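Wrist camera build, thread. Two-finger gripper on the shared bench arm, current target is a power strip with its cord bundled up.

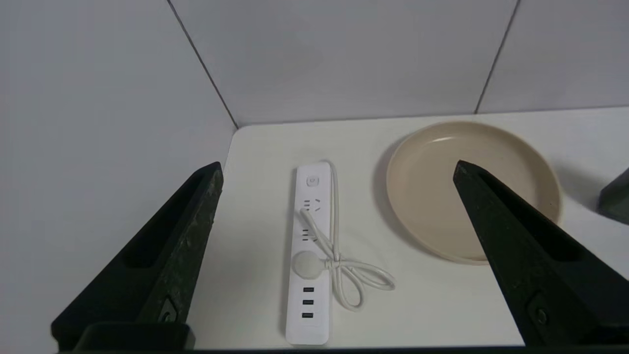 Ratih Ginting
@ratihginting · 2026-09-08 · 17 posts

1/ Status first. The arm moves, the gripper closes, the wrist camera streams. Picking a rigid box is solved well enough for me. Picking a thing with a cable attached is what I'm working on now.

2/ Hardware for those who asked. Arm is a secondhand Lestar with the original controller removed. Controller is now a Clirport board. Gripper is a two-finger parallel unit I built up over the winter. Camera is small and fixed at the wrist, so both fingers are always in view.

3/ Fixed at the wrist means the fingertips sit at known pixels. I mask them once per calibration and subtract. Dark fingers on a white table make that mask easy. A white object on a white table makes everything else hard.

4/ The strip is white, the cable is white, the plug is white. My first segmenter used color thresholds and returned the table. I replaced it with edge gradients plus the dark slots of the sockets as anchor features.

5/ Sockets are good anchors. High contrast, fixed spacing, and they give you the long axis of the strip. The USB ports help too, three in a column. With both I get yaw to within 2 degrees when nothing is on top.

6/ Something is usually on top. In the picture the plug covers part of the strip and a run of cable crosses the lower sockets. The fit has to survive losing half its anchors. Mine currently survives losing the right half. Left half, no.

7/ Shadows. There's a soft one down the left side of the strip and the old code read it as an edge, so the strip came out too wide. Grasp width went up to match and the fingers started farther apart than they needed to be. No harm done, but slow.

8/ Fix was a gradient sharpness test. Shadow falls off over many pixels, plastic edge over very few. One parameter, tuned by hand, and I don't love it.

9/ The cable model. I don't have one. I treat the bundle as a blob with a keep-out margin and choose a grasp on the strip body that stays clear of it. Loops poking out to the side get folded into the same blob.

10/ This is conservative. On a long strip there's nearly always a clear stretch of body. On a short one there isn't, and the planner returns no grasp and parks. Parking is fine. I'd take a park over a snagged loop.

11/ Numbers from the last full session: 40 attempts, cable rearranged by hand between each. Log is on the workshop drive under Flitum, same folder as the calibration files. I'm not posting a success rate until I've rerun it with the shadow fix in.

12/ Finger wear. The left finger's inner face is scuffed and has pale scratches. The mask doesn't care, but the friction figure I measured in the spring is probably out of date. Remeasuring before the rerun.

13/ Clutter. The plate is there as a distractor, round and beige with a low rim. The detector has to ignore it and the planner has to keep a fingertip from landing on it. The first part works. The second works if I feed it the rim height by hand.

14/ Replying to two people at once: no, there is no depth sensor. I know. A Manurung stereo module would fix the rim problem in an afternoon. It would also hang off the wrist by its own bracket and hit the table at low approach angles. I've drawn the bracket three times.

15/ Control loop, for completeness. Vision result every 225 ms, joint commands much faster on the board. The arm stops before the final descent and takes one more look. That extra look caught most of my bad yaw estimates — cheap for what it does.

16/ To do, in order: left-half occlusion, friction remeasure, rerun, then lifting with the cable hanging. The last one changes the load partway up and the wrist torque limit trips early. I have it set at 20 percent over nominal and will raise it in small steps.

17/ If you use the shared arm before October, please leave the wrist camera bolts alone. Calibration takes me a whole evening. Parts list and wiring notes go up once I've redrawn the connector page, which still shows the old controller.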